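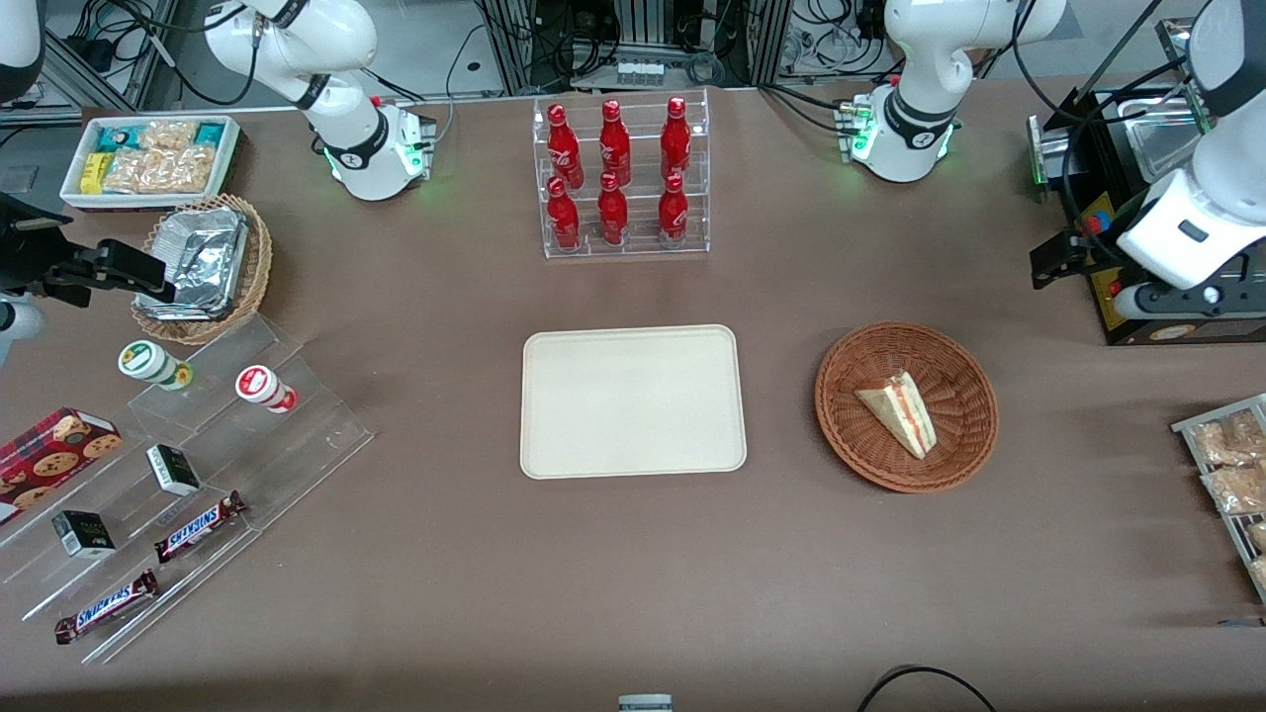
Home | Premises | Catering | Checklists | Contact

Arboleda House
Refreshment Table: Inspection Checklist with Comments

Inspection carried out on 16th February by Felicidad Navarro, Catering Standards. Scope: the self-service table, the goods displayed on it, and the Plotov store cupboard from which it is supplied. Items are marked Satisfactory, Attention or Not assessed.

1. Table surface
Satisfactory. The brown top is to be wiped with the approved Cuton solution before goods are set out and again at close of service. No cloths are to be left on the table between wipes.

2. Bottled drinks
Satisfactory. Six bottles of Coca-Cola were on the two-tier clear rack, three to the back row and three to the front. This is the full permitted load for the rack. Further bottles are to remain in the store until a row has been cleared. Date codes were read on removal and all were in order.

3. Serving tray, centre
Satisfactory. The cream tray was empty and is to be kept so until an order is made up. Staff are reminded that it is not a resting place for packaging.

4. Sandwich basket
Attention. One sandwich wedge was in the wicker basket to the right of the tray. Sandwiches are to be entered on the time sheet when they are put out, and the entry for this one had been left blank. The wedge was withdrawn and recorded as waste. Baskets used for bread items are to be lined, and the lining changed at each refill.

5. Foil-wrapped item
Attention. The second basket held one item in foil, with no label attached. All wrapped food must carry its name, the time of wrapping and the allergen code. The supervisor on duty could not confirm the contents and the item was not returned to service.

6. Packaged snacks
Satisfactory, with comment. The white tray held mixed packets, among them clear bags of crackers or chips. Clear bags do not always show ingredients on the face, and the allergen folder must therefore be within reach of the table. The folder was in the store. It has been brought back.

7. Stepped display stand
Attention. A small jar with a green and white label was lying on its side on the stand. Jars are to be upright with the label to the front. The lid was tested and found tight. The clear steps should be checked for cracks at the monthly inspection.

8. Boxed biscuits
Satisfactory. The red box of chocolate-chip cookies at the left edge is to be moved inwards by a hand's width.

9. Store cupboard
Satisfactory. Stock agreed with the Nullico delivery note, reference 1470. The lowest shelf is to be kept for drinks only. Maximum load per shelf is displayed on the door.

10. Records
Attention. The temperature log for the chilled cabinet lacked 5 entries out of 23. Missing entries are not to be filled in afterwards.

11. Hand-washing point
Not assessed. The corridor was closed for floor repairs.

Action required
Items 4, 5 and 10: supervisor, before next service.
Item 7: corrected during inspection.
Item 11: to be assessed at the next visit.

The next full inspection will take place in May. Comments on this report should be sent in writing to Catering Standards.

Signed: F. Navarro

Related documents
Allergen labelling: notes for staff
Care of wicker baskets and linings
Chilled cabinet log, blank form
Waste record, blank form
Store cupboard checklist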